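Do Stacked Cups Really Save Space?

People say stacking makes cups take up less room. Should you believe them? Look at clear containers that aren't stacked. Some stand up. Some lie on their sides and hog the table.
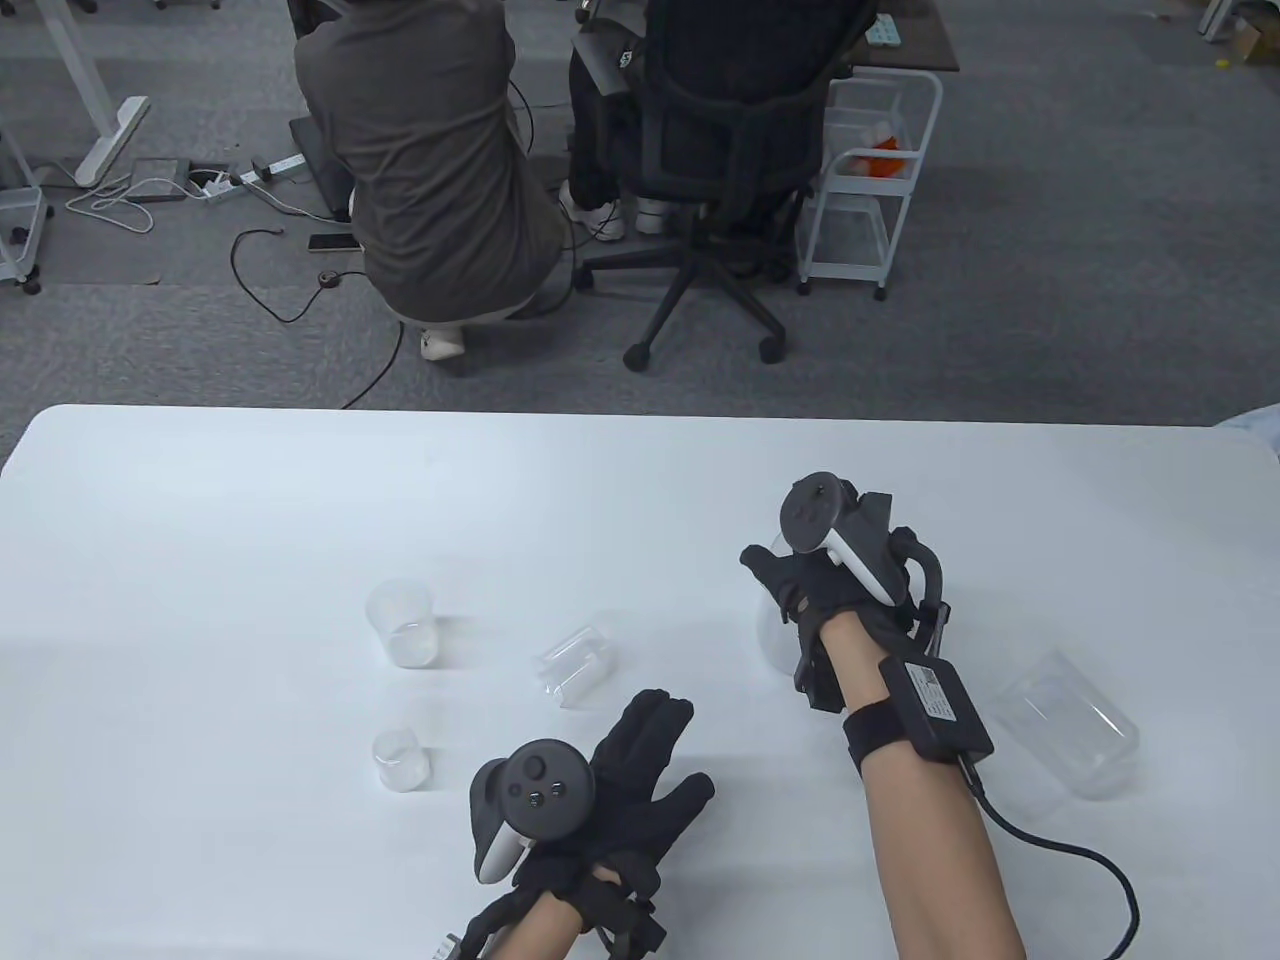 Why the Shape Matters

A cup slides into another only if its top is wider than its bottom. Straight sides? I doubt it.
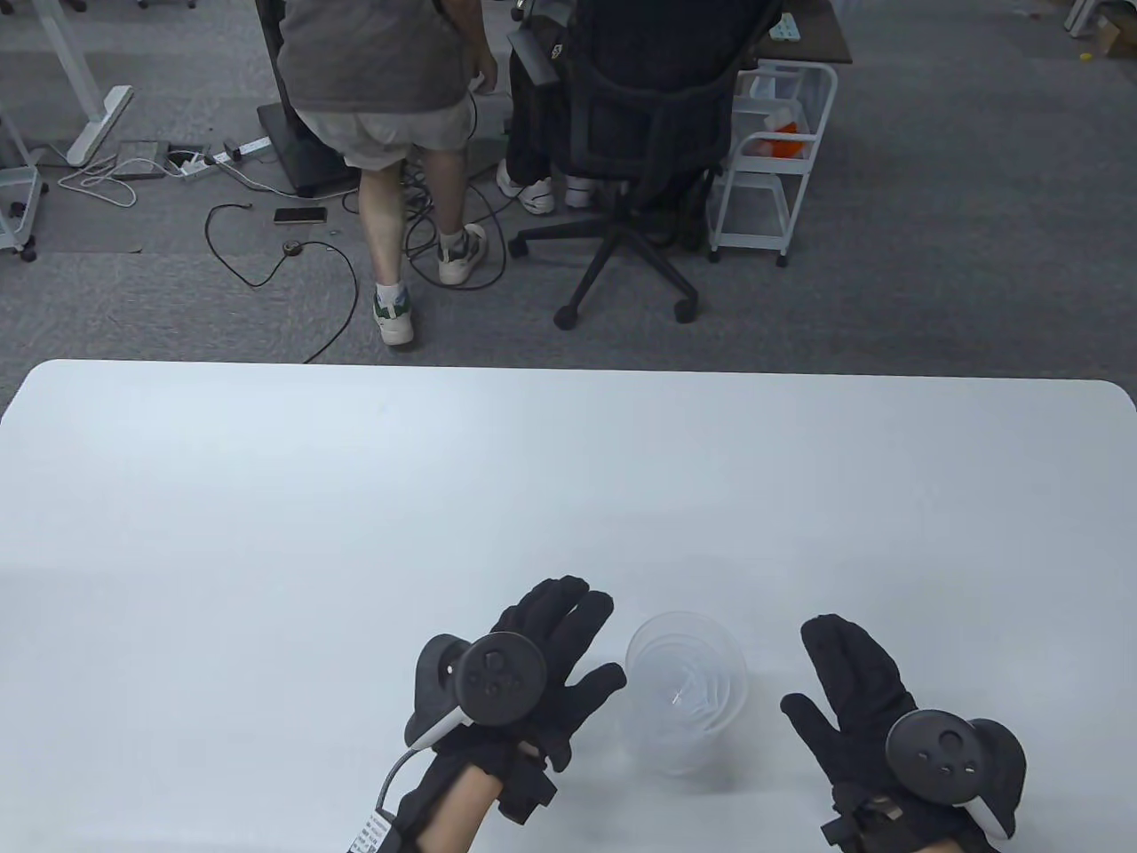 Rims still stick out, so a tall stack can tip. Test it yourself with two cups and a ruler.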